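The Lonberg Kneeler, After One Full Season

I bought the Lonberg garden kneeler in March, the week my left knee started making a noise like somebody stepping on a bag of chips. I told myself it was a tool purchase. My sister, Consuelo Contreras, told me it was a walker for people who are in denial. We are both on record.

If you haven't met one of these, it's a padded bench with two side rails. Put it down one way and you sit on it. Flip it over and the pad is near the ground, so you kneel on that and use the rails to haul yourself up afterward. Mine cost $30 on sale, plus a canvas side pouch that I did not ask for and now can't live without.

Putting it together took one cup of coffee. The legs fold out and a plastic catch holds them, and the instructions are a single drawing of a very calm woman with no visible dirt on her. I have never knelt like that woman. I go down in stages, with commentary.

The pad is the best thing about it. It's thick and it springs back, and it has been rained on, sat on by the neighbor's cat and dragged across the gravel without splitting. I weeded the whole bean row in one go in June, which I haven't managed in years, and got up again without calling for help. I had one of those flat foam mats before this, the Pedska one, and by the second summer it was about as useful as a slice of cheese. 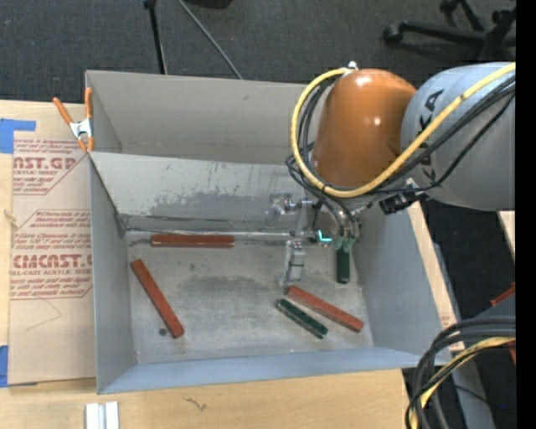

Now the complaints, because I have been saving them. The feet are narrow. On the lawn this is fine, but in a freshly dug bed the left side goes down faster than the right and you find yourself weeding at a tilt, like a sailor. I cut two pieces of old decking and stick them under the legs when the ground is soft. It works, though I can't say it adds to the glamour.

The width is the other problem. My rows were laid out before I owned furniture for them, and the kneeler fits between the tomatoes and the peppers only if I carry it in sideways and apologize to a tomato. If your beds are close together, measure first. I didn't, and a very promising Tapia plum tomato paid for it.

The catch that holds the legs open got stiff in August. I blamed the company, wrote half of an angry email, and then found a pebble in it. The email is still in my drafts in case of future need.

As for the pouch, it hangs off the rail and holds pruners, twine, a trowel, gloves and whatever snack I'm pretending isn't in there. It does tip things out when you flip the bench over, every single time. You would think I'd have learned by September. I picked the pruners out of the lettuce again last week.

Consuelo has the Dokier, which costs more and has wider feet and a softer seat. I tried it at her place and it's nicer to sit on, but it weighs a ton and I'd never carry it down to the far bed. She doesn't carry hers either. It lives on her patio with a plant on it.

I'd give the Lonberg a 9 out of 10 for knees and a lot less for soft ground. Mine has gone into the shed for the winter, folded flat behind the hose, with one glove still in the pouch. The other glove is anybody's guess.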